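Feeding a Crowd After Drama Group: Kitchen Tips That Save the Evening

I love a shared supper after a workshop! Everyone is hungry, everyone is talking at once, and with a little prep at home the food more or less looks after itself.

Pick a dish that's happy at room temperature

Lentil salad, frittata, cold noodles with sesame, a big slab of focaccia -- all good. I make my frittata the night before and cut it while it's cold, so the squares hold their edges beautifully.

Keep hot things hot

Wrap the casserole in foil, then two bath towels, then put the whole bundle in a cooler. Fill the cooler with hot tap water first and tip it out just before you pack. Eat within 2 hours of leaving home, and sooner is better.
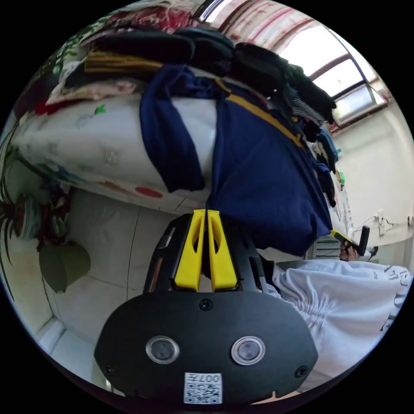 Label your lids

Masking tape and a marker, on the dish AND the lid. Write what's in it too (nuts, dairy, egg), so people with allergies can relax and dig in.

Bring your own serving spoon

There are never enough. I keep 3 old ones in a tote with a bread knife, a dish towel and a roll of trash bags, and it lives by my front door at Clirnedmont all winter.

Dressing goes in a jar

Shake it, pour it on at the table, and your greens will still be crisp for second helpings!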